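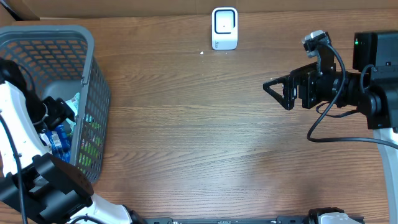

How long should I leave the sensor before I trust the reading? Two hours after you put it in a new room, overnight if it came in from a cold car.

Home > Help > Setup Guides > Indoor Climate
Print this page | E-mail this page
14 shares | 2 comments

Section 2. Placing and pairing your Lesness room sensor

Covers the Lesness with the Ryu base. Older base, see the back pages. Updated Thursday, February 25, 2021, by Soo-ah Seo.

Before you start

Base plugged in, light steady. Phone on the same network as the base. Fresh batteries in the sensor, both from the same pack. Don't mix old and new.

Picking a spot

1. Chest height if you can. A shelf is fine, a bookcase is fine, top of the fridge is not.

2. Inside wall. Outside walls run cold in winter and you'll be chasing a number that isn't the room.

3. Keep it out of direct sun. Check in the morning AND late afternoon, sun moves, people forget the west window.

4. Away from lamps, TVs, the kettle, vents. An arm's length or more.

5. Not in a closed cabinet. Air has to move past it.

CAUTION: No bathrooms with a shower in use. Steam gets in the vent slots and the humidity part will read high for days. Not covered by warranty.

Pairing

6. Open the app, go to Rooms, tap Add.

7. Hold the sensor button till the light blinks. Let go. If you keep holding it resets and you start over from step 6.

8. App shows a four digit code. Default on a new unit is 2000. Type it in, tap Next.

9. Name the room. Short names, long ones get chopped on the base display.

10. Wait for the second blink. Can take a minute or so on the first go, the sensor is pulling its update. Don't walk off with the phone.

NOTE: If the app says "base not found" you are probly on the guest network. Switch, go back to 6.

Checking the reading

11. Leave it alone the full two hours. No breathing on it, no moving it to see what happens.

12. Compare with a thermometer you trust, side by side, same shelf. A degree off is normal. More than that, go to Settings, Offset, and enter the difference. Minus sign if the sensor reads high.

13. Check again next day. Offset should be set once and left. If you keep changing it the spot is wrong, see steps 1 to 5.

NOTE: Humidity has no offset in the app. We get asked a lot. Planned for the March update, no promises.

Error codes

572 - lost contact with base. Move one of them closer, or get them off opposite sides of a chimney or a big mirror. Clears by itself once they reconnect.

2158 - battery low. You have a week or two. Readings get jumpy before it quits so don't wait.

Anything else, write it down with the time it showed up and send it to Bit-na Seol at the help desk. A screenshot is better.

Cleaning

Dry cloth. Soft brush for the slots. No sprays, no wipes with alcohol, the vapor throws the humidity reading off untill it airs out.

CAUTION: Take the batteries out before storing over the summer. Leaked batteries kill more of these than anything else.

Next: Section 3, Setting alerts for more then one room

Filed under: Sensors, Setup, Humidity
Print this page | E-mail this page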